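8장. 시험관 랙 작업의 모의 점검

8.1 적용 범위

본 장은 Vorkudero 탁상형 로봇 팔 키트를 가정 또는 공용 작업실에서 조립하는 사용자가 실제 구동에 앞서 Moneck 시뮬레이터에서 수행하여야 하는 점검 절차를 규정한다. 대상 작업은 캡이 닫힌 시험관을 랙의 한 구멍에 세워 넣고 그리퍼를 철수시키는 동작이다. 팔의 기계 조립과 배선은 완료된 것으로 간주하며, 해당 내용은 5장과 6장을 따른다.

공용 작업실 Mudau의 장비를 사용하는 경우에는 본 장의 절차를 마친 후 장비 담당자 Tiina Kiiskinen의 확인을 받아야 한다. 개인 공간에서 조립하는 사용자는 8.6항의 기록지를 스스로 작성하여 보관한다.

8.2 준비 사항

모의 점검을 시작하기 전에 다음 사항을 확인한다.

1. 시뮬레이터에 불러온 팔 모델이 조립한 팔의 구성과 일치하는지 확인한다. 그리퍼를 교체한 경우에는 교체한 그리퍼의 모델을 다시 등록한다.
2. 작업대 상판의 높이와 폭을 실측하여 장면 설정에 입력한다.
3. 랙의 외형 치수와 구멍 간격을 실측하여 입력한다. 제조사 도면의 값만으로 대신하지 않는다.
4. 시험관 모델은 캡이 닫힌 상태의 것을 선택한다. 캡을 제외한 모델을 사용하면 파지 높이가 달라진다.
5. 작업대 위에서 팔, 랙, 시험관을 제외한 물체 모델을 모두 삭제한다.

주의: 이 단계에서는 실물 팔의 전원을 연결하지 않는다. 시뮬레이터의 출력 대상이 '실제 장치'로 지정되어 있으면 명령이 제어기로 전송될 수 있다.

8.3 접근 자세의 설정

1. 팔의 베이스 판을 랙의 뒤쪽에 배치하고, 랙의 긴 변이 작업대 앞쪽 모서리와 나란하도록 맞춘다.
2. 시험관의 축이 상판에 수직이 되도록 파지 자세를 지정한다. 손가락 끝은 캡의 양옆에 위치하여야 한다.
3. 이송 높이를 상판 기준 160 mm로 입력한다. 랙의 높이가 표준 랙과 다를 경우에는 부록 B의 표에서 값을 찾아 입력한다.
4. 목표 구멍을 지정한 후 '수직 정렬'을 실행하고, 시험관의 하단과 구멍의 중심을 정면 및 측면 시점에서 각각 비교한다. 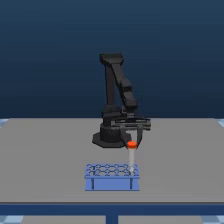 그림 8-1. 시험관을 수직으로 파지하여 랙 우측 상부에 위치시킨 상태(모의 화면)

정면 시점 하나만으로 정렬 여부를 판정하여서는 안 된다. 앞뒤 방향의 오차는 정면 화면에서 거의 드러나지 않으며, 특히 구멍이 두 줄로 배열된 랙에서는 뒷줄과 앞줄을 혼동하기 쉽다. 측면 시점이 팔의 링크에 가려질 때에는 위에서 내려다보는 시점을 추가한다.

비고: 화면에서 손가락이 캡에 닿은 것처럼 보이더라도 접촉이 성립하였다고 판단하지 않는다. 접촉 여부는 '접촉 상태' 창의 좌우 값으로 확인한다.

8.4 삽입 동작

1. 하강 속도를 초당 11 mm로 제한한다.
2. 하강 구간에서 손목 회전축을 고정한다.
3. '단계 실행'을 선택하고 시험관 하단이 랙 상판의 구멍에 들어가는 지점까지 진행한다.
4. 일시 정지한 뒤 충돌 표시가 발생하였는지 확인한다. 표시가 있으면 이송 높이까지 복귀하여 8.3항의 4번부터 다시 수행한다.
5. 충돌 표시가 없으면 지정한 삽입 깊이까지 하강을 계속한다.

삽입이 끝나는 지점에서는 그리퍼 본체와 랙 상판 사이의 간격을 반드시 측정한다. 본체는 손가락보다 옆으로 넓게 뻗어 있으므로, 손가락의 위치만을 기준으로 여유를 계산하면 인접한 물체와의 간섭을 놓칠 수 있다.
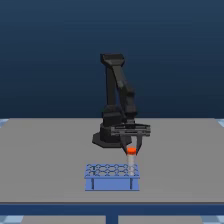 측정한 간격이 8 mm 미만이면 파지 위치를 캡의 위쪽으로 옮기고 하강 구간을 다시 계산한다. 이때 손가락이 캡의 측면을 충분히 감싸는지 함께 확인하여야 하며, 캡의 윗면만 물리는 자세는 허용하지 않는다. 간격을 확보하기 위하여 랙 모델의 높이를 실측값보다 낮게 수정하는 행위는 금지한다.

팔꿈치 관절이 한계각에 가까워지면 상태 표시줄에 황색 경고가 나타난다. 경고가 나타난 경로는 모의 실행이 끝까지 진행되더라도 실물에 적용하지 않는다. 베이스와 랙 사이의 거리를 조정한 후 경로를 새로 생성한다.

경고: 실물 시험의 첫 회차에서는 유리 시험관을 사용하지 않는다. 내용물이 들어 있는 시험관은 용기의 재질에 관계없이 사용할 수 없다.

8.5 해제 및 철수

1. 시험관의 삽입 깊이가 설정값과 일치하는지 확인한다.
2. 그리퍼를 연다. 손가락의 열림 폭은 캡의 지름보다 커야 하며, 인접한 구멍에 시험관이 있는 경우에는 그 시험관에 닿지 않는 범위로 제한한다.
3. 손가락이 캡의 윗면보다 높은 위치에 도달할 때까지 수직으로만 상승시킨다. 상승 중에는 베이스 회전축을 움직이지 않는다.
4. 팔을 대기 자세로 옮긴다. 대기 자세의 관절값은 Buenaventura 설정 파일에 저장하며, 파일 이름을 임의로 변경하지 않는다.
5. 시험관의 기울기와 위치를 기록한다. 판정은 팔의 움직임이 완전히 멈춘 후에 실시한다.

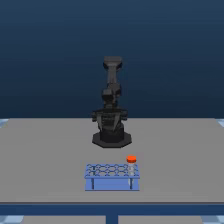
사용 설명서 제2권 | 86쪽

철수 후 점검에서는 시험관이 지정한 구멍에 있는지, 캡이 랙 상판 위로 드러나 있는지, 그리퍼와 시험관 사이에 접촉값이 남아 있지 않은지를 확인한다. 접촉값이 남아 있으면 해제가 완료되지 않은 것으로 처리하고 3번 단계의 시작점으로 되돌린다. 모의 장면을 초기화하면 접촉 기록도 함께 삭제되므로, 초기화 전에 기록을 저장한다.

8.6 기록 및 실물 전환

점검 결과는 부록 D의 기록지에 다음 항목을 포함하여 작성한다.

- 시뮬레이터 판번호와 장면 파일 이름
- 작업대와 랙의 실측 치수
- 이송 높이, 하강 속도, 삽입 깊이
- 충돌 표시 및 관절 경고의 발생 여부
- 작성자 서명

같은 조건의 모의 실행을 반복하였을 때 충돌 표시나 관절 경고가 한 번이라도 발생하면 실물로 전환할 수 없다. 원인을 기록지의 비고란에 기재하고 수정한 장면 파일을 별도의 이름으로 저장한다.

Mudau의 공용 팔에 경로를 전송할 때에는 비상 정지 단추를 손이 닿는 곳에 두고, 팔의 작업 반경 밖에서 실행을 시작한다. 경로 파일의 변환 오류에 관한 문의는 제어 소프트웨어 담당자 Joni Vainio에게 기록지 사본과 함께 제출한다. 실물 팔의 원점 맞춤은 9장에서 설명한다.

개정일: 2025년 10월 7일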